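Print this page | E-mail this page
Reading time: 4 minutes

CHAPTER 4
Automated Decisions and the Duty to Explain

4.1 Introduction

When a public body refuses an application for housing support, the person refused is entitled to know why. That principle is much older than the computer. It was settled at a time when decisions were made by officers who could be named, written to and, if necessary, called to give evidence. This chapter considers what becomes of the principle when the decision, or a large part of it, is produced by a machine learning system.

The chapter deals with decisions about individuals: benefits, school places, credit, employment and parole. Physical automation in factories, kitchens and warehouses raises separate questions of safety and liability, which are treated in Chapter 7.
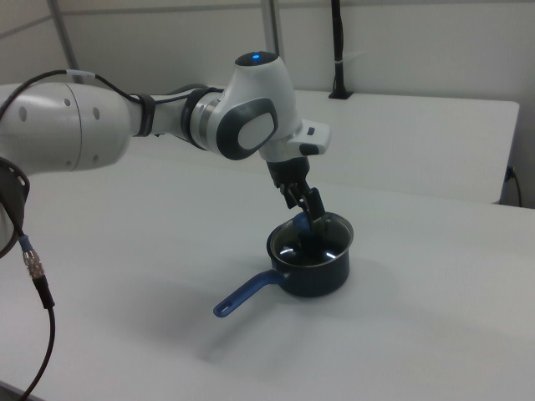 A system trained on past decisions does not hold its reasons in a form that can be read out. It holds a very large set of numerical weights, adjusted during training until its outputs resemble the examples it was given. The weights may be published in full and still tell the applicant nothing. For this reason, most writers draw a line between transparency, meaning access to the workings of a system, and explanation, meaning an account that the person affected can understand and challenge.

4.2 The Leltside case

The district of Leltside introduced a scoring tool, known as Moges, to rank applications for emergency housing. The tool was supplied by Hellska, a software firm, under a contract that treated the scoring method as confidential. In January, 113 applications were ranked. Of these, 108 were decided in line with the score, and the remaining applications were altered by a housing officer.

One unsuccessful applicant, Doaa Farouk, asked for the reasons for her refusal. She received a letter stating that her score fell below the level required. A second letter listed the categories of information used, among them income, length of residence and previous tenancies, but did not say which of them had counted against her. Her appeal turned on whether either letter amounted to a reason.

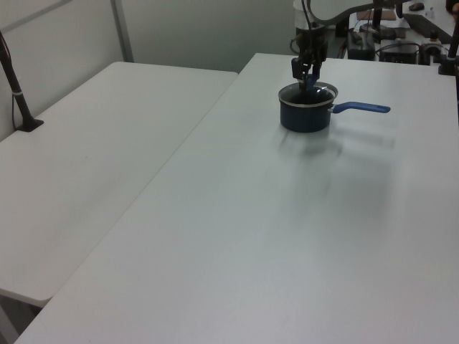

The district argued that a score is a reason in the same way that an examination mark is a reason for refusing a certificate. The appeal panel did not accept the comparison. A candidate may see the marked paper and the marking scheme, whereas Ms Farouk could see neither. The panel ordered that the application be decided afresh by an officer, who was to record the grounds in writing.

Thirumalai Nadar has criticised the ruling as too narrow. In his view, an officer who has already seen the score will tend to supply grounds that support it, and the written record may then conceal the influence of the system. Students should keep this objection in mind when reading section 4.4, where the Gonik guidelines on human review are set out.

Key terms used in this chapter: automated decision; explanation; human review; training data; transparency.

Print | E-mail | 4 comments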